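Corridor
From Haklow Open Encyclopedia
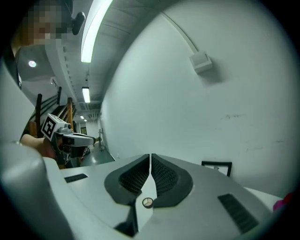

A person standing in a corridor

A corridor, also called a hallway or passage, is a long and usually narrow space that connects the rooms of a building. It may run along an outside wall, with rooms on one side only, or through the middle of a floor with rooms on both sides.

Width

The width of a corridor depends on how many people use it and what they carry. A passage of 800 mm is enough for one person walking but makes passing difficult. Schools, offices and hospitals need more room — beds, carts and wheelchairs must be able to turn as well as move straight ahead. Doors that open into the corridor reduce its usable width.

Light and sound

Corridors in the middle of a building often have no windows and depend on ceiling lights or on glass panels in the doors. Hard floors and bare walls carry footsteps and voices over long distances. Carpet or acoustic ceiling tiles lower the noise.

See also

Enfilade
Foyer
Gallery
Stairwell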